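5 min read

Search this forum Search Advanced

Tulips flopping over the side of the vase, real or otherwise

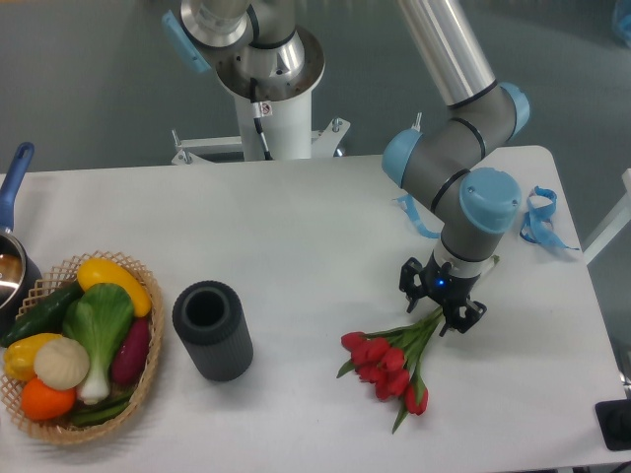 How much water should cut tulips stand in?
A few centimetres of cold water at the bottom of a clean vase, topped up daily, is plenty for most bunches.

Cut Flowers and Houseplants > Cut Flowers

maribel_m
April 6, 2020
I buy red tulips from Bilgin's, the grocer at the Urkham end of my street, and by the second evening they look like they've had bad news. I trim the stems. I change the water. I've put in the little packet of food, then left out the little packet of food. The heads go down over the rim regardless and point at the floor.

My vase is a Rivska, the wide one with the mouth like a mixing bowl. It holds 650 mL if you fill it to the line, and I do fill it to the line, although the plain answer pinned at the top of this section says I shouldn't. Is it the vase, the water or my personality?

urkham_rocio
It's the vase. A wide mouth is made for hydrangeas, or for people who buy three bunches at once. One bunch of tulips in a Rivska will slide out to the edges and lie there. Put them in something straight and narrow that comes halfway up the stems, and keep the good vase for lemons.

cecilia.sarpong
Vase, yes, and also they're tulips. They keep growing after they're cut and they lean toward the window. Give the vase a turn at breakfast. If you want a flower that stands at attention, carnations are right there beside them in the bucket and cost less.

Kravchuk_U
Before you blame the vase: wrap them. Take the whole bunch while the heads are still closed, lay it flat on the table, all the heads level, and roll it in newspaper so the paper comes up past the flowers. Snug but not strangled. Stand the roll in deep cold water for a couple of hours, then unwrap. They come out straight as pencils. My mother did every bunch this way and she did not own a single attractive vase.

Two things people get wrong. They wrap after the flowers have opened, and then they have a roll of loose petals. And they leave the paper on overnight, get it soggy, and end up with the local sports section printed on a leaf.

maribel_m
Deep water for the wrap but shallow water for the vase? So I'm wrong in both directions.

Kravchuk_U
Deep for the drink, shallow for afterward. You'll get used to it.

sukran_avci
I'll be the one who says it. I switched to fake tulips in January and I'm a happier woman. Mine are from Plisuvach, 75 cents a stem in the clearance bin, and they have been perfect on the hall table ever since. No newspaper, no turning at breakfast, no shallow water or deep water.

urkham_rocio
Şükran, they have been perfect because they are plastic. A fork would also have been perfect on the hall table since January.

sukran_avci
I'd put a fork in a vase if it came in red.

cecilia.sarpong
My objection to fake ones isn't snobbery (it's partly snobbery). They come out of the box with every stem dead straight, and real tulips don't do that past the first afternoon. If you're going to fake it you have to bend them a bit. One head lower than the rest, one facing the wrong way, one leaf sticking out where it shouldn't. And please cut them to different lengths with wire cutters, the kitchen scissors won't forgive you.

sukran_avci
I did bend one. It's bent forever now. It looks like it's listening at the door.

old_greenhouse_ken
Posts: 1461
A penny in the water.

cecilia.sarpong
Ken, we've been over the penny. We don't even have pennies any more.

old_greenhouse_ken
I have a jar of them.

Kravchuk_U
The penny does nothing for the bend. Neither does sugar, aspirin, or the splash of vodka someone always brings up on page two. Cold water, clean vase, fresh cut, away from the fruit bowl. Bananas and apples give off a gas that finishes flowers early. I'd move the vegetables too if there are tomatoes in with them.

sukran_avci
My vegetables are also fake, so there's another win for the hall table.

urkham_rocio
Of course they are.

I'd disagree with Uliana on one thing, and it's the bend itself. I don't wrap. I like them when they've gone sprawling, on day four or so, when they're hanging over the side and wide open. I put them in a small saucepan once when every vase was in use, and it was the best they ever looked. The low side lets them go where they like. I got compliments from my sister, who doesn't give them out.

Kravchuk_U
A saucepan.

urkham_rocio
A clean one.

maribel_m
Reporting back. I bought another bunch, laid them out flat, lined up the heads, rolled them in a flyer (we don't get the newspaper) and stood them in the tall jug. Unrolled them after supper. They're straight. It's a bit eerie. They're in the jug still, because when I moved them to the Rivska they went straight out to the edges just like Rocío said, and I lost my nerve.

The pink from the flyer did come off on one stem. Is that going to hurt anything?

Kravchuk_U
No, but cut that one a bit shorter and change the water. Plain brown paper next time. A grocery bag slit down the side works, and you don't have to read it.

cecilia.sarpong
And what's in the Rivska now?

maribel_m
Lemons.

sukran_avci
Real ones?

maribel_m
For now. Another question while I've got you all: when you trim the stems, is it a slant or straight across? The card from Bilgin's says slant and my neighbour says it makes no difference.

cecilia.sarpong
Slant, so the ends don't sit flush on the bottom of the jug. A sharp knife if you have one.

Kravchuk_U
Straight across is fine for tulips. I've cut them straight for years.

old_greenhouse_ken
Slant. And the penny.

Page 1 of 2 Next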